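Prostley Schools Partnership
Call for parent and carer representatives

The Partnership invites applications from parents and carers to join its new School Meals and Uniform Panel. The panel will advise the governing boards of Prostley, Larneck and Lunde schools on the cost of the school day. Four places are available, at least one of them for a family at Larneck Primary.

Members serve for two school years and attend one meeting each half term, from 6.30 pm to 8 pm, in the library at Lunde High School. Papers are sent out a week beforehand. The role is unpaid, but travel and childcare costs will be met.

Applicants must have a child on the roll of a Partnership school. No experience of committee work is required. Employees of the Partnership, or of its catering contractor, Bosach, may not apply.

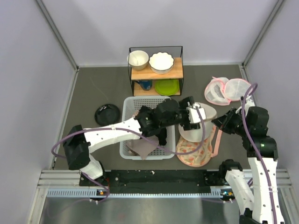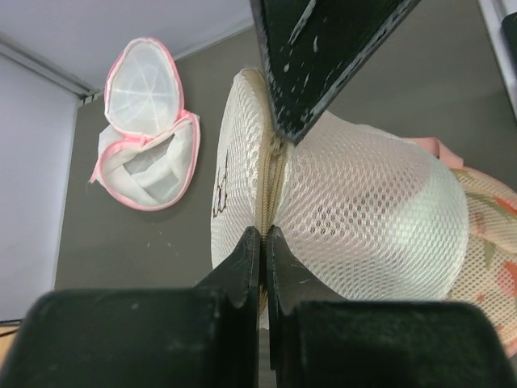 To apply, please send a statement of no more than 500 words setting out your interest in the work of the panel. Statements may be handed in at any school office or sent by post. Forms in large print and in other languages are available on request from the Partnership office, extension 112. Applications close at noon on the last school day in April.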